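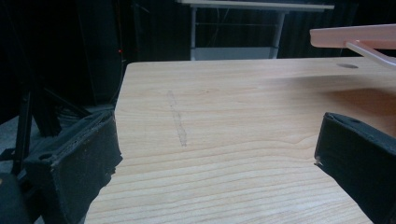 Tips I Brought Home from the Robot Open Day

Sep 27, 2022

I have been writing these household tips long enough that I can usually find something useful in a hardware store, a church kitchen or my own junk drawer, but I did not expect to fill two pages of my little notebook at a robot demonstration. The open day was held at the Irnico workshop out in Brakudby, and I went mostly for the outing. I came home and rearranged my craft table before I had even taken off my good shoes!

If you have never been to one of these, it is a very friendly sort of thing. You stand behind a rope with a paper cup of coffee and watch a machine pick up a sponge, put it down, and pick it up again. The young people running it were patient with my questions, and what struck me was how much of their day goes to the very same chores we have at home — clearing the table, minding the cords, fussing with the light. So what follows is my list, with my own additions, and you may take or leave any of it.

Clear the table all the way

Before each turn they took everything off the work surface, even the things that seemed to be out of the way. I am a great one for pushing the mail to the far end of the kitchen table and calling it clear, and of course by the time I have rolled out a pie crust the mail has flour on it. Now I keep a shallow tray on the chair beside me and everything goes into that. When the job is done, I put the whole tray back on the table and sort it properly (or I don't, and it waits for me).

Soft pads on anything that grips

The gripper fingers I saw were covered in a soft, foamy sort of padding, gone a bit fuzzy and frayed along the edges. I thought right away of my bar clamps, which have left dents in more than one picture frame. Cut two squares of craft foam or thick felt a little larger than the jaws and hold them on with double-sided tape. Pads wear out, so save the offcuts in a jar with the tape and you won't have to hunt for them. The same squares work nicely in the jaws of pliers when you are straightening a bracelet clasp. Tighten slowly, stop as soon as the piece holds still, and wipe the pads now and then, as one grain of grit will scratch a finish worse than bare metal.

Scuffs on a pale wooden table

Pale wood shows everything, and a gray rub mark shows best of all. Start with the mildest thing you have:

First, a barely damp cloth, going with the grain, and a dry one straight after.

If the mark is still there, put one drop of dish soap in a cup of warm water, wring the cloth out hard, and go over it again.

For a stubborn mark on a sealed top, a clean white pencil eraser will often lift it. Rub lightly and try it underneath first.

I leave the rough side of the sponge in the kitchen where it belongs. If your table is oiled or waxed, go easy on the soap and give it a thin fresh coat of whatever it had before. My mother used half a walnut for nearly everything, and I will say it does soften the look of a small scratch, though please skip it if anyone in the house has a nut allergy.

Look at your shadows

I had never given this a thought. One of the helpers moved a lamp while we watched, stepped back, looked at the table and moved it again. Try it at home: sit down where you sew or peel or mend, hold your hands out as though you were working, and see where the dark patch falls. If you are right-handed, a lamp to the left and a little forward will usually fix it. I had mine over the wrong shoulder since February and was blaming my glasses.

Give cords a way down

A hole near the back of a desk is a lovely thing, and if yours has one I hope you are using it. Feed the plug through, leave enough slack that the lamp can be moved, and gather the rest underneath with a strip of hook-and-loop tape. If there is no hole and you don't care to drill one, stick an adhesive clip on the back edge. Keep the bundle up off the floor, where the vacuum can't eat it, and please don't coil a heater cord or run it under a rug.

Practice the dull part

They had a tally board by the door for one of the projects, which they call Wemlow, and it said 3,136 tries. I stood and looked at that for a good while. I have given up on folding a fitted sheet after far fewer than that! So I have promised myself to try the sheet again every wash day until the corners behave — tuck one corner into the next, lay it flat on the bed, then fold in the sides. It is coming along.

Next time I'd like to get to the jar lids, which I have a good many opinions about. If you have a trick of your own for pale wood, do write it in the comments, and tell me what kind of finish your table has so the rest of us know whether to try it.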